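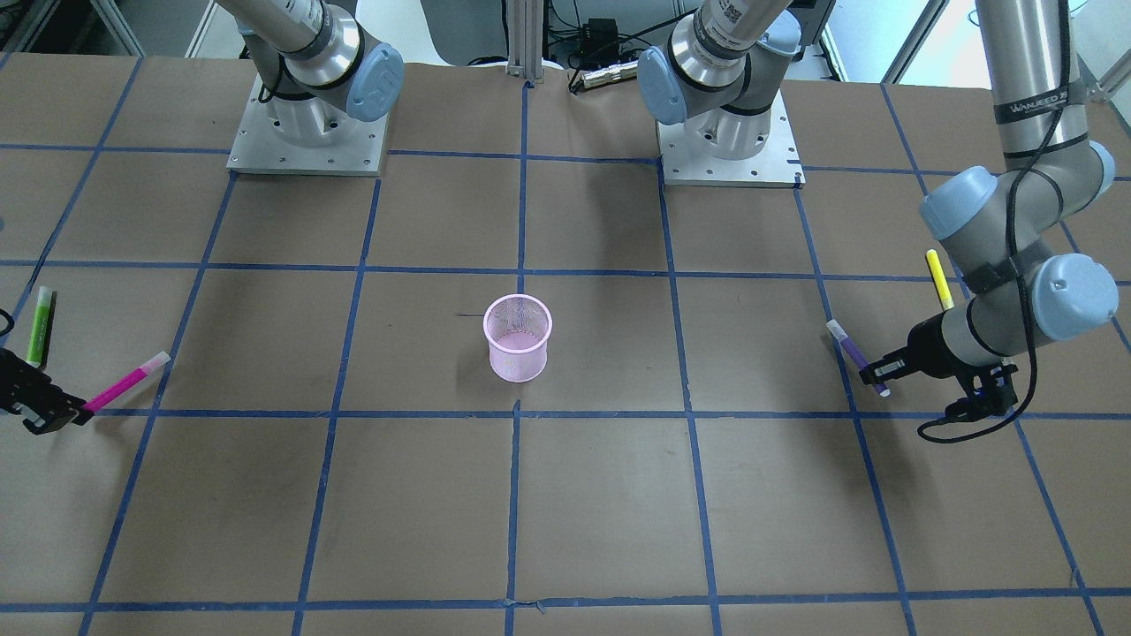
Right arm with the magenta pen, left arm open beside the purple one. Pens go in the pink pot.

Teleoperation vs just programming it - am I missing something?
Forum: Small Automation > Teaching and Programming

gantry_grump
Posted 19:42

We've been asked to look at the "show it, don't code it" approach for the packing bench at work, so I spent an afternoon at the Trultach demo room. The job they run is pens into a pot. Two arms, markers scattered on a taped-up table, a person driving both arms remotely, and the whole lot recorded so that a model can learn from it later. They call the package Flutby.

I came away unconvinced. They told me they had 2,576 recorded runs of this one task. For pens! I could write a pick and place routine with a camera and a decent gripper in a couple of days and it would do the same thing every time. What am I paying for?

And the driving was slow. Whoever is on the controls has to think about both hands at once with no feel for what the fingers are touching. I had a go and it was like doing up a coat button in oven gloves.

mossbank
Posted 20:05

Your couple of days gets you pens lying flat, under your lighting, in your pot. Then someone buys fatter pens.

Agree about the oven gloves though.

gantry_grump
Posted 20:11

Then I change the gripper width in one line. Someone tell me how many new demos it takes when the pens change. I asked and got a shrug and "it depends".

tapeandglue
Posted 20:30

I drove arms like that for a few months last year, different firm, similar table. It does depend, annoyingly. We had one task that was decent after 50 runs and another that was still rubbish at 3,000. The rubbish one was rubbish because four of us were doing it four different ways. One person always grabbed near the cap, another always in the middle, I used to nudge things straight first. The model learned a sort of dithering.

Nobody in sales will mention it, but ask to see how consistent their drivers are. If they can't show you, walk off.

quillon
Posted 20:48

Are you sure it was remote control and not hand guiding? We've got a Hellwig cell where you grab the arm and push it through the move. Much quicker to learn and you can feel when you've hit something.

gantry_grump
Posted 20:57

Remote. I've got another shot from the same visit, from the far end of the room. There are a couple of teach pendants on the side desk, but I didn't see anyone lay a hand on the arms. 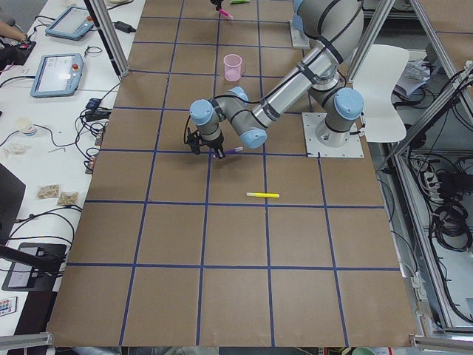 Purple pen in one gripper, pink in the other. Pendants on the desk at the left.

quillon
Posted 21:03

OK, fair. I'd still ask why. If you stand in there pushing two arms about by hand, you're in front of your own cameras, I suppose, and you'd need to be an octopus. But for one arm I'd take hand guiding every time.

Is it me or is the purple pen being held dead level? How does it get from there into an upright pot?

tapeandglue
Posted 21:15

You tip the wrist over on the way. Or you pass it to the other arm, if the pen is somewhere awkward. The handover is the bit that takes practice. You close the second gripper before you open the first, and everybody gets that wrong to begin with, and then you have pens on the floor.

The level hold is fine as long as it's off-centre. If it's gripped bang in the middle, the fingers foul the rim.

mossbank
Posted 21:22

See, that's exactly the sort of thing I wouldn't want to write rules for. Off-centre grip, which end goes down, when to swap hands. By the time you've coded it for every way a pen can land you've spent more than your two days.

gantry_grump
Posted 21:40

Or you put a chute in and they all land the same way. People were feeding parts in the right way round long before any of us were born. It costs next to nothing and it doesn't need retraining.

My boss saw two arms waving pens about and wants it by September. I see a lot of paid hours going into a recording, and at the end a thing that works nine times out of whatever they choose to put on the slide.

padlock_jen
Posted 22:08

We bought the Skostent version (same idea, different paint). Mixed feelings. It's good for one job, sorting returned bits that come back in any old state, where a chute would just jam. For anything with a fixed shape we went back to the old program within a month. Both arms are bolted to the same bench, so switching over is only a menu choice.

The hidden cost was throwing runs away. Up to a third of ours got binned in the early weeks. Dropped part, driver sneezed, someone leaned in front of the camera. Ask Trultach whether that 2,576 is before or after binning.

gantry_grump
Posted 22:14

That's a good question and I didn't ask it. Emailing them tonight.

tapeandglue
Posted 22:20

Ask who resets the table between runs as well. With us it was the driver, and putting everything back out took longer than the run did.

gantry_grump
Posted 08:51

Reply from Trultach: "the figure covers all sessions to date". So, before binning. I've asked for the other number.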